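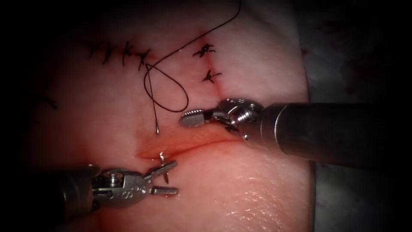
Angus Innes reckons the long poem has to open the book, and that everything we've done to hide it at the back reads as nerves. Came in with his proof marked up in green, wouldn't sit down. His point is that the reader needs the river before the rooms, otherwise the room poems are just furniture.

Workshop notebook, July
Posted by the bindery desk, 4 pm
Print | E-mail this entry

We use cookies to remember your preferences. By staying on this page you accept them.

So. Tried it his way this arvo. River poem first, then the nine rooms, then the letters. Read it through out loud from the top, took most of the session. Honest result: better start, worse middle. The letters now land straight after the rooms and both are in the same flat second person, so you get forty pages of being told what you're doing. "You lift the lid. You put the lid down." Fine once.

Possible fix, split the letters. Three after the river, rest at the end. Not tested yet.

Word count of the whole Esten manuscript after cuts: 2465. Thin for a chapbook at this trim but I'd sooner have it thin than put back the weather poems. Weather poems stay out!! Have written this on the wall as well.

Type. Set the first page of the river in Seltura, 11 on 15. Long lines turn over badly, worst one leaves "salt" by itself on the turnover and it looks like a joke. Options: drop to 10.5, or go wider on the page and lose the margin. Went down to 10.5. Still one turnover on p. 6 but it breaks after a comma so leave it. Italics in Seltura are narrow and a bit mean looking, fine for the epigraph, not for a full letter. The letters go roman with a small indent.

Note to whoever locks up next: the long furniture is back in the bottom rack, not the top. I looked for ages.

Aitken rang re paper. They can hold the cream stock until the end of the month but not past it. Edition is 247, no change there, so order for that plus overs. Grant money is 2000 and the paper eats a good chunk, which leaves thread, covers and postage. Hand sewn is still the plan. If we run short the cover goes to one colour and I will sulk.

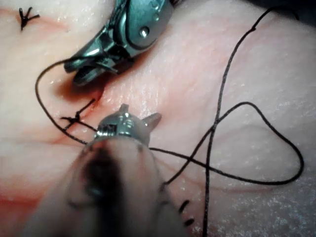
Couldn't the letters just be unsigned, was the question from the back of the room at the Tandach reading, and I keep coming back to it. Every letter closes with the same initial. Take it off and you don't know if it's one writer or several, and the second person loosens up, because "you" might be answering. Tried it on the first two. Works on one. On two it makes the last line look unfinished, the initial was doing the job of a beat.

Asked the poet by email. Reply was one line, keep the initial on the last letter only. Good. That settles more than she probably meant it to.

Still to do
- retype contents, page nos are all wrong after the shuffle
- "ghostly" appears twice on facing pages, query
- check the epigraph permision, chase if no answer
- read letter two again cold, without the initial
- proof back to Angus, he wants the river pages seperate
- title page: is it Esten or The Esten Letters? cover says one, half title says the other. My vote is plain Esten

Pulled one rough of the river opening before packing up. Inking heavy on the left, probably the packing. Sheet is pinned over the sink, write on it if you've got opinions.

Subscribe to our newsletter for readings and new titles.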